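3.2 Ablagehöhe und Sitzhaltung

Die Befragung zu den Arbeitsplätzen in den Lesesälen ergab ein uneinheitliches Bild. Von den 40 Teilnehmenden gaben 11 an, regelmäßig an Tischen ohne feste Vorderkante zu arbeiten, also an runden oder ovalen Platten. Diese Gruppe klagte häufiger über Verspannungen im Nacken als die Nutzerinnen und Nutzer rechteckiger Tische. Palaniappan führt dies auf die fehlende Auflagefläche für die Unterarme zurück. An einer runden Platte liegt meist nur das Handgelenk oder der vordere Teil des Unterarms auf, während der Ellenbogen frei bleibt.

Die Blickrichtung spielt ebenfalls eine Rolle. Wer längere Zeit auf die Tischfläche schaut, neigt den Kopf nach vorn und belastet damit die Halswirbelsäule (Abb. 2).

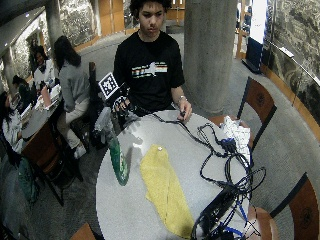 Abb. 2: Sitzende Person an einem runden weißen Tisch, Blick zur Tischplatte gesenkt.

Für die Auswertung wurden die Angaben zur Sitzdauer in zwei Klassen geteilt, unter und über zwei Stunden. In der ersten Klasse ließ sich kein Zusammenhang zwischen Tischform und Beschwerden feststellen. In der zweiten war er deutlich, allerdings nur am Standort Vesby. Am Standort Welent stehen überwiegend höhenverstellbare Tische, was den Vergleich erschwert.

Die Stuhlhöhe wurde nicht gesondert erhoben. Einzelne Freitextantworten deuten darauf hin, dass sie selten angepasst wird, auch dort, wo dies mit einem Handgriff möglich wäre. Auf die Beleuchtung geht Abschnitt 3.3 ein.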